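Flivito grasp planning group
Minutes, Wednesday catch-up, 10 am

Apologies: none. Last month's minutes accepted.

1. Planner
The new planner branch is merged. It got through 149 of the 200 replay cases on the first go, and we're all pretty chuffed with that! Most of the failures are timeouts in the approach search, so there's plenty of room yet. Windoseck build goes nightly from December.

2. Logging
Visero now scrubs both finger streams on one timeline. Colour coding by planner state is lovely to use. Request from the floor: keyboard shortcuts. Agreed.

3. Segmentation on soft edges
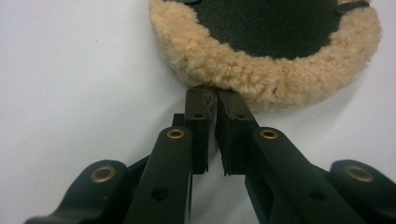 Edge estimates on fluffy items got the longest discussion of the morning. The Perić mask model is terrific on hard outlines and still jittery where fibres blur the boundary. With the fingertips right at the lower fringe of a curly cream rim like this one, the planner has to choose between the outer edge of the wool and the smooth dark green centre, and those give very different closing widths. Proposal to output both contours with a confidence for each was warmly received. 38 clips to be relabelled that way as a trial.

4. Actions
Profile the approach search before touching any defaults.
Add two-contour output to the mask interface, behind a flag.
Draft shortcuts for Visero.

Next meeting same time, item 3 first on the agenda.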